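Garment rack

A garment rack, also called a clothes rack, clothes rail or hanging rail, is a freestanding piece of furniture made for keeping clothing on hangers, out in the open air of a room. In its plainest form it is a single horizontal bar held up at both ends. People have found a great many ways of holding up a bar over the years, and most of what separates one rack from another comes down to the posts, the feet and whatever has been fitted in between them.

Construction

The bar may be round or flat, wood or metal, and it has to be thin enough for an ordinary hanger hook to slip over without a struggle. The posts can stand straight up, as they do on the rolling racks used in shops, or they can lean, so that the rack takes on something of the look of an easel or a trestle. Leaning posts spread the feet and make the whole thing harder to tip, though they do eat up a bit of hanging room, as clothes pushed all the way to the end of the bar will rest against the slope of the post.

Many household racks have a shelf or tray near the floor. It ties the posts together and gives the rack some weight down low, and it is also a very handy place for shoes, folded sweaters or a bag that has nowhere else to live. A tray with a raised lip keeps small things from sliding off — doll-sized racks often copy this feature faithfully, down to the lip.

Sizes

Full-size racks are tall enough for a long coat to clear the base. Children's racks are a good deal lower, so that a child can reach the bar without a stool, and tabletop racks are lower still. The small kinds are used for baby clothes, doll clothes, pet clothes, scarves and jewelry, and they turn up on craft fair tables and in store windows, where a full-size rack would swallow the display. On any small rack the length of the garment matters more than its width. A top only a little too long will reach the tray and bunch up there, and the hem will come off the rack with a crease in it.
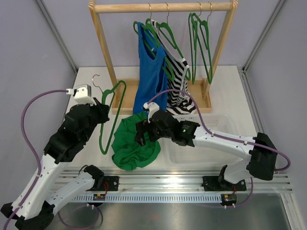 Should the empty hangers be left on the bar?

Most people leave them there, pushed together toward one end, so that the clothes have the rest of the bar to themselves and a free hanger is always within reach when the laundry comes in.

Hangers and hanging

Sleeveless tops are among the trickier things to hang, charming as they look on a rack. The straps are narrow, there are no sleeves to hold the fabric in place, and a strap that sits too far out on the shoulder of the hanger will let that side droop. The usual remedy is to set both straps at the same distance from the hook before letting go, and then give the hem a light tug. Hangers with small notches help quite a lot, and so do the velvety kind, although these can be a nuisance to get a snug top on and off of.

Hangers of a single color are often bought by the set for the tidy look they give. The direction of the hooks is a matter of some household feeling. Stores commonly face them all one way, so that a customer can lift any garment off with the same motion, and plenty of people carry the habit home with them.

In her household handbook The Open Closet, Ha-neul Hyun recommends keeping no more than 26 garments on a full-size home rack and 12 on a child's, and she suggests a yearly sorting in February, when the heavy coats are still in use and the summer things can be looked over at leisure. Finlay Laing, writing on small apartments, prefers a stricter limit of 10 and keeps everything else folded in drawers — a position that Hyun gently disputes in her second edition.

Makers

Among the smaller workshops, Haslam is known for wooden racks with leaning posts and a tray base, sold in three heights under the name Alia. The lowest of these was drawn by Gil-soo Ham as a nursery piece and later taken up by doll collectors, who had been asking for one for years. Bresau makes a folding metal rail for travelers.

See also

Clothes hanger
Clothes horse
Coat stand
Valet stand
Wardrobe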